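Last updated: March, 4:10 pm

Ticket: Melden manuscript export drops chapter breaks
Project: Brorkwood (novel, second draft)
Opened by: Eckhard Tiedemann

Exporting the full draft to EPUB merges chapters 7 through 35 into a single section. The table of contents lists the first six titles and then stops. Word count is correct at nearly 80 thousand. PDF export of the same file is fine.

Tried so far: cleared the export cache, rebuilt the contents, swapped the Proltmont template for the default. No change. Chapter 7 opens with the chess game between Ackermann and his daughter, pasted in from an older file.
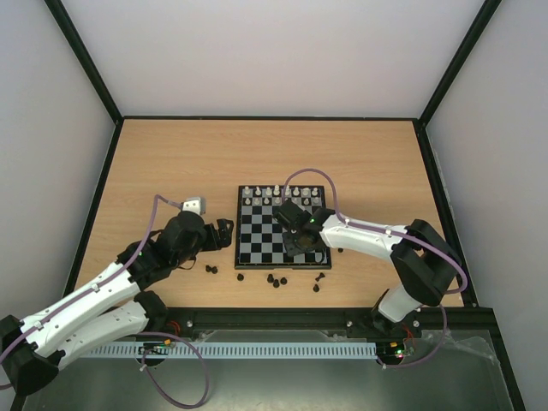 Rattana Srithong replied that pasted text often carries its own heading style, which the exporter treats as body text, and asked for the style name shown at the chapter 7 title.

Style name is "Heading 1 (imported)". Reassigned to "Chapter Title" and re-exported. Breaks restored up to chapter 35. Scene separators inside chapter 7 still centre incorrectly on the e-reader. Leaving ticket open for that.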